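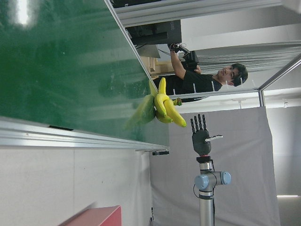
**Bretelle de Hurent, sens est : contrôle du balisage et de la déviation**
Visite du lundi, nuit et matin. Rédigé par Muammer Ateş pour l'équipe Fostell.

La bretelle de sortie est fermée depuis février. La circulation de la voie de droite passe maintenant sur l'ancienne bande d'arrêt. J'ai fait le parcours 2 fois en voiture, puis à pied derrière les séparateurs, avec l'accord du poste de Skellden.

Légende : [x] conforme, [ ] à reprendre, [~] à surveiller.

## 1. Signalisation d'approche

- [x] Panneau « sortie fermée » à 4 000 m. Bien lisible, le pied est lesté correctement.
- [x] Rappel à 700 m. Même remarque.
- [ ] Ancien panneau de sortie, côté droit. La bâche noire est détachée en bas et on lit encore « Hurent » quand le vent souffle. J'ai vu un camion mettre son clignotant puis hésiter. À fixer avec des sangles, pas avec du ruban adhésif.
- [~] Limitation de vitesse temporaire. Les panneaux sont présents des deux côtés, mais celui de gauche est tourné légèrement vers la glissière. Les phares ne l'éclairent pas bien.
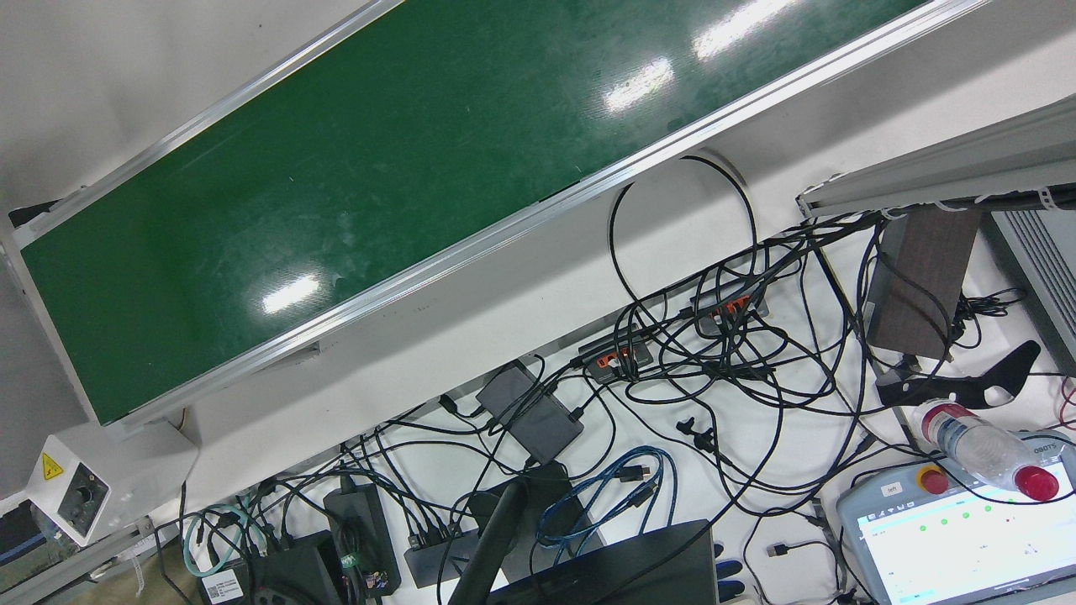
Pour l'approche, je précise que j'ai noté les défauts comme un conducteur qui ne connaît pas l'endroit. Les gens de la commune savent déjà par où passer, ils ne regardent plus les panneaux. Ce sont les autres qui freinent trop tard.

## 2. Marquage au sol

- [x] Lignes jaunes continues sur toute la partie déplacée.
- [ ] Anciennes lignes blanches. Elles ont été effacées par grenaillage mais la trace reste brillante sous la pluie. Entre le pont et l'ancien biseau, la trace est plus visible que la ligne jaune. C'est pour moi le point le plus grave de cette visite.
- [~] Joint entre la chaussée et l'ancienne bande d'arrêt. Il se trouve sous les roues gauches des voitures. Petite différence de niveau, pas encore dangereuse pour les autos. Pour les motos je suis moins tranquille.
- [x] Flèches de rabattement.

## 3. Séparateurs et accès chantier

- [x] Séparateurs en béton alignés et liaisonnés.
- [ ] Accès des camions Gökçe : il manque 5 balises du côté de la sortie du chantier. Le chef d'équipe m'a dit qu'elles sont commandées. Il faut en attendant poser des cônes lourds.
- [x] Portail fermé hors des heures de travail (vérifié à 22 h).
- [~] Boue sur la chaussée devant le portail. Le balayage est fait le soir seulement, je propose d'ajouter un passage à midi.

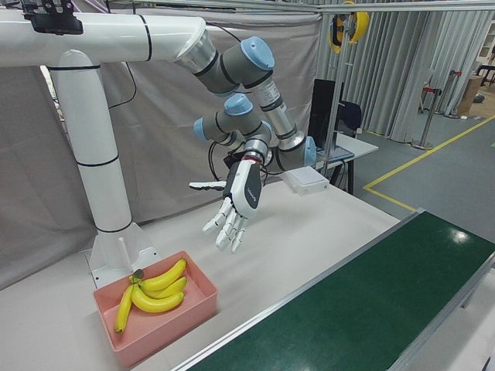 ## 4. Itinéraire de déviation

- [x] Sortie suivante, flèche « Hurent par déviation ».
- [x] Premier giratoire : direction claire, pas de panneau caché par la végétation.
- [ ] Deuxième giratoire. La flèche est placée après la branche à prendre. J'ai fait un tour complet, et la voiture derrière moi aussi. Il faut la déplacer avant l'îlot.
- [~] Passage devant l'école. Les poids lourds doivent rester sur la route nationale, mais l'interdiction est écrite en petit sur un panonceau. Voir avec la commune si on peut mettre un panneau plus grand.
- [x] Retour vers la zone commerciale, indiqué dans les deux sens.

## 5. Éclairage et drainage

- [x] Feux clignotants du biseau : tous allumés, synchronisés.
- [ ] Avaloir de l'ancienne bande d'arrêt. La grille est bouchée par des feuilles et du gravier. Comme les voitures roulent maintenant dessus, l'eau ne doit pas y rester. À nettoyer avant la prochaine pluie.
- [~] Candélabre près de l'ancienne sortie, lumière faible. Le numéro n'était pas lisible depuis le séparateur.

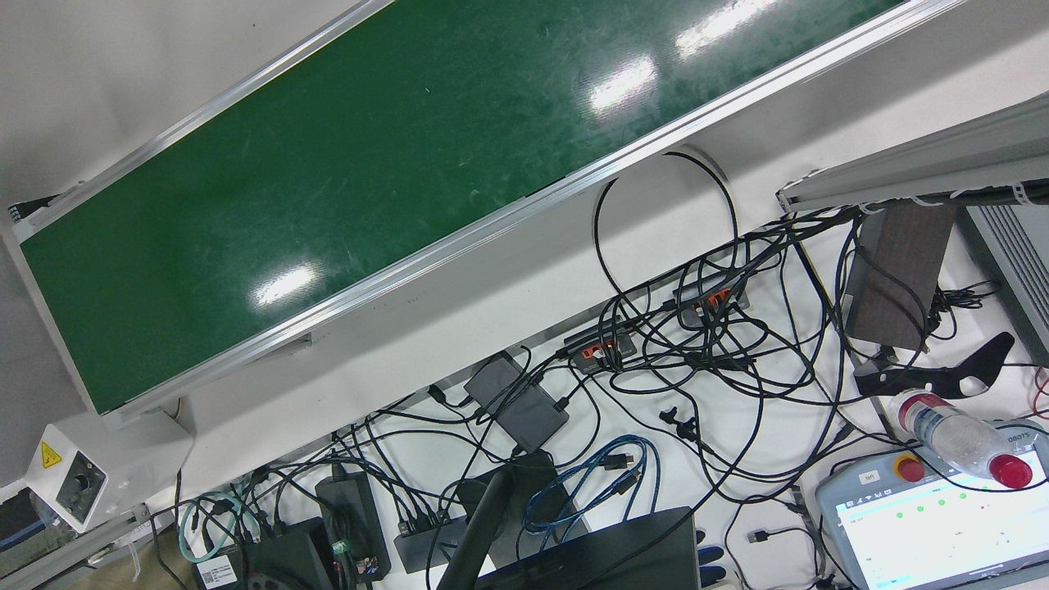

*Tapis vert avec rails latéraux en aluminium.*

## Suite à donner

À reprendre tout de suite : la trace des lignes blanches, l'avaloir, les balises de l'accès Gökçe. Pour la bâche et la flèche du deuxième giratoire, j'accepte la fin de la semaine.

Je repasse de nuit après les travaux de marquage, de préférence par temps humide. Merci de me prévenir à l'avance pour que je demande l'accès au poste de Skellden.

M. Ateş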